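How Does a Robot Learn to Pick Things Up?

You learned to pick things up when you were a baby. You grabbed a spoon, dropped it, and grabbed it again. A robot can learn with practice too, but first it needs examples. An example is a record of one try at a job. At the Bevthorpe workshop, the job is sorting a basket of toys.
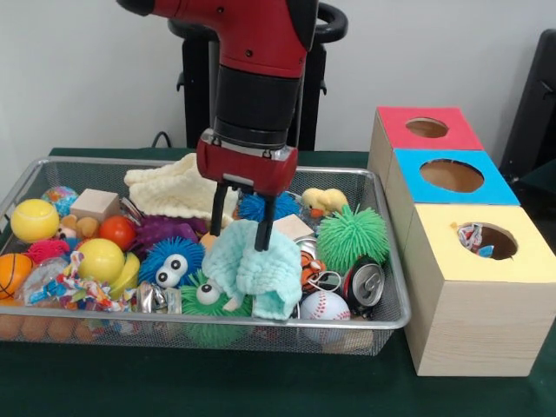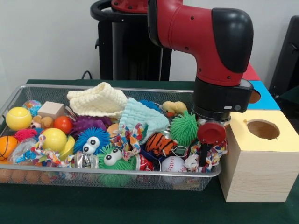 Collecting examples is slow work, and it needs a plan. Jihad Aoun writes the plan for a project called Ravby. A person steers the arm from a desk nearby, and a computer saves everything that goes on: what the cameras see, how each joint bends, and when the fingers open or close. The toys are mixed up on purpose. A baseball is round and keeps its shape, so there are not many ways to hold it. A knitted cloth is harder. It folds and sags when the fingers pinch it, and it can look different every time. Rope toys are tricky in another way - they can lie across other toys or wrap around a finger.

One try is called an episode. An episode at Bevthorpe starts when the arm begins to move and ends when the toy has been let go. The team records 50 episodes in a morning. After every 12, they stop and stir the basket so that the toys end up in new places. If the duck always sat in the same corner, the robot might learn to reach for the corner and never learn what a duck looks like.

What happens when a try goes wrong? The team keeps it, but gives it a label. A label is a short note that tells the computer what kind of example it is getting. Ravby uses 3 labels:

Done - the toy was picked up and put where it should go.

Dropped - the toy was picked up but fell.

Missed - the fingers closed on nothing.

Next comes training. The computer goes through the examples again and again. It makes a guess about how the arm should move, checks the guess against what the person did, and changes itself a little. Then it guesses again. This can take all night.

In the morning the robot gets a turn with no one steering. The team watches which toys give it trouble. If it keeps missing the rope toys, the next batch of examples will have more rope toys in it.

Words to know

Episode: one recorded try at a job.
Label: a note that says what an example shows.
Training: using examples to make a computer's guesses better.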